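Collecting Shelf Examples: Notes on the Pegboard Series
Posted 9 April 2022

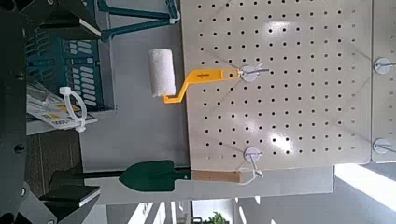 Wrist camera view of a pegboard display with a paint roller and a garden trowel on their hooks.

The pegboard series is the second collection undertaken for the Kernell project, following the bin series completed in July. Its purpose is to supply a learning system with recorded examples of removing goods from hooks and returning them. Each example consists of the wrist camera video, the arm positions and a written label for the task.

The series now stands at 361 accepted examples. A further 39 were set aside during review, chiefly for labels that did not match the item handled. Those recordings have been kept in a separate folder and may be relabeled at a later stage.

Hanging goods differ from boxed goods in several respects. A roller or a trowel is held at one point only and may swing when touched. The operator is therefore asked to pause before closing the fingers. Glare on the glossy board has also been retained in the recordings, as the system will meet similar lighting in ordinary stores.

Labels follow the Fuditz format, with one change. The position of the hook is now entered before the name of the item, which makes sorting by board area considerably easier.

The next sessions will be held at Andwood, where the shelving is lower. The target is 200 examples. The Ostrowski label checker will be applied at the end of each session, and the revised operator instructions will be posted on this page once they have been tested.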